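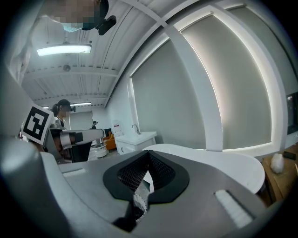 Open Day, Dodport site. Speaker notes, hall talk
Speaker: Peadar Mac Giolla
25 Oct 2024
Slot: 27 minutes including questions. Stop at 20 if the previous group ran over.

Slide 1. Title

Say name and section. Fire exits are covered by the host, so skip them. Ask the back row whether they can hear before going on.

State the scope. This talk covers how we collect hand demonstrations and what we do with them afterward. It does not cover the mobile base work, which Hanrahan presents upstairs. People who came for that should leave now and will not miss the start.

Slide 2. The task

The task shown today is Skirkis. It is our name for a set of small tabletop jobs: pick up a soft item, place it in an open tray, close a lid, move the tray to a marked spot. Each job has a fixed start layout and a fixed end layout.

Point out that soft items are the hard part. A rigid block has one shape. A folded cloth has a different shape every time it is put down, and a controller that depends on a stored model of the object fails on it. Do not go into the modeling work. There is a paper on the handout table for anyone who wants it.

Slide 3. Why a hand-held tool

The operator holds a gripper with the same finger shape as the one on the arm. The operator does the job by hand. We record finger opening, tool position and video. No arm is needed during recording.

Compare with the older method. With a remote-controlled arm, a trained operator gave us 7 usable runs in a session. With the hand-held tool, the same operator gave us 22 in a session of the same length. Say clearly that this is one operator and one job. Visitors quote this number back to us as a general result.

The cost is that a human wrist can do things the arm can't. Some recorded paths ask for a joint angle outside the arm's range. These get rejected in the check described on slide 5.

Slide 4. Tracking

Printed square markers give a known size and orientation. The software finds the corners and solves for the pose of the marker relative to the camera. Explain "pose" once: position plus which way it is turned.

Three causes of bad tracking, in order of how much data they cost us:
Marker hidden by the operator's own hand or sleeve.
Motion blur on fast wrist turns.
Glare from overhead lights or a window.

On glare: we record with the blinds down. Before June we did not, and the afternoon recordings were worse than the morning ones on every measure we had. It took two weeks to find the reason. Keep this short, it got a long discussion at the last talk and pushed the demo back.

If asked about marker-free tracking: we tested it, we still run it as a second estimate, and we compare the two. A large difference between them flags the run for a person to look at.

Slide 5. From recording to arm

Go through the steps at a steady pace. The slide has them in the same order.

Trim. Cut the idle time before first motion and after last motion.
Align. Put video, finger opening and tool position on one clock. An offset of a few video frames is enough to teach the arm to close early.
Check reach. Replay the path against the arm's joint limits in simulation.
Review. One person watches the run at double speed and marks it keep or drop.
Train.
Test on the arm, with a person at the stop button.

The align step is where new staff lose the most time. Mention Nutetti here. It is our in-house tool for alignment and it is the one visitors will see on the bench screen. It is not released. There is no date for a release. Do not guess at one.

Slide 6. What works and what does not

Works: pick and place of a single soft item from a clear surface. Closing a lid with a straight hinge.

Works sometimes: two items touching each other. The arm often takes both.

Does not work: anything that needs a second hand to hold the tray still. Anything see-through.

Play the failure clip. It runs without sound. Let it finish before speaking. The point where the fingers close on nothing is the alignment fault from the previous slide, so go back one slide if people look unsure.

Slide 7. Before the floor visit

Read out the floor rules as written:
Stay behind the floor tape while an arm is powered.
Bags stay in this room.
Ask before handling a gripper. The finger pads are soft and tear at the edges.
No talking to an operator during a run. Wait for the hand to be put down.

Group size on the floor is limited. Split the hall by row, front rows first. The second group gets the handout and the bench screen, then the groups swap.

Questions I expect

How long does training take? Overnight for one job.

Does it transfer to another arm? With the same fingers, partly. With different fingers, we start again.

Who are the operators? Staff and paid students. Each one practices for a day before any of their runs are kept.

Is face data stored? Faces are blurred before review. Refer anything further to the front desk, they have the written policy.

Can a school group book? Yes, form is on the handout, second page.

Leave slide 7 up during questions. Bring the clicker back to the desk.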